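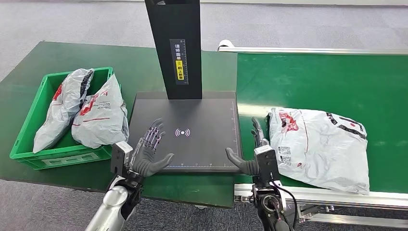

*Fig. 1. Scanning station, green crate and belt, Lirstead parcel hall.*

**Minutes, automation working group, Lirstead site, 13:00**

Present: shift leads, maintenance, staff side, Vinico integration.
Apologies: Brostcombe depot.

**1. Previous minutes.** Agreed. Item 4 carried over.

**2. Scanning station.** Maintenance reported 1234 bags put through in the last trial period, 832 of them with no call for staff help. The remainder to be sorted by cause before the next meeting. The waybill must face up on the platform; staff side asked that the rule also be posted in English.

**3. Staffing.** Six sorters move from hand scanning to exception handling in December. Grade and pay unchanged. Staff side recorded that exception work means more standing and more interruptions, and asked for a rota with fixed breaks. Shift leads to draft.

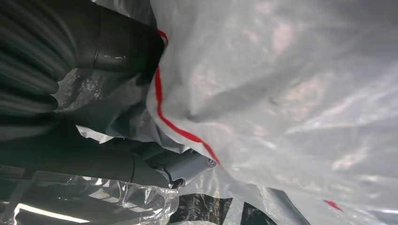
*Photo: Vinico integration / Lirstead*

**4. Soft bags.** Thin white film with a red drawstring remains the hardest material to handle. It folds around the gripper finger, and the drawstring lies close to the fingertip. Vinico to propose a change to the approach angle. Until then, sorters may pull drawstring bags from the belt at their own judgement, and no pull is to be logged as operator error.

**5. Training.** Stop and restart procedure to be taught to all shifts. Llanos course notes to be used, with section 13 rewritten for this site.

**6. AOB.** Staff side asked who clears loose film during a run. Maintenance, with the cell stopped.

Meeting closed 14:10.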